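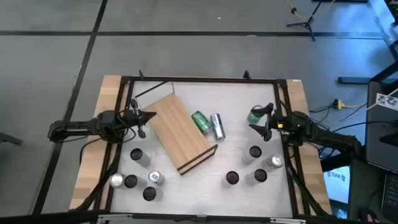
Figure 1. Worktable with a white top and wood side panels.

4.2 Storage habits in shared kitchens

The survey covered shared kitchens in three housing blocks: Skollwood, Zaltlow and Brodwood. A total of 1,055 food and drink items were logged over five visits to each block. Items were sorted by where they were kept (open shelf, closed cupboard or fridge) and by whether they carried a name label.

Open shelves held mostly drinks, tins and dry goods. In Skollwood, where each kitchen has one long shelf above the sink, residents tended to keep their things in the same spot from one visit to the next, even when the shelf was crowded. Zaltlow has deeper cupboards, and older items were often found at the back behind newer ones. Brodwood was the only block with a written rule on shelf space, but few residents we spoke to could say what the rule was.

Labelling was more common in the fridge than elsewhere. We put this down to the higher cost of chilled food, though the Havlíček questionnaire did not ask about price directly. About 100 items had a label that could no longer be read, and these were counted as unlabelled. 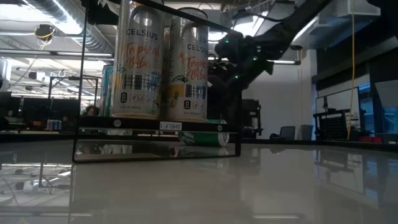

Does an open shelf lead to less waste than a closed cupboard?
Less out-of-date food was found on open shelves, but the goods kept there also last longer, so the two cannot be compared directly from these visits.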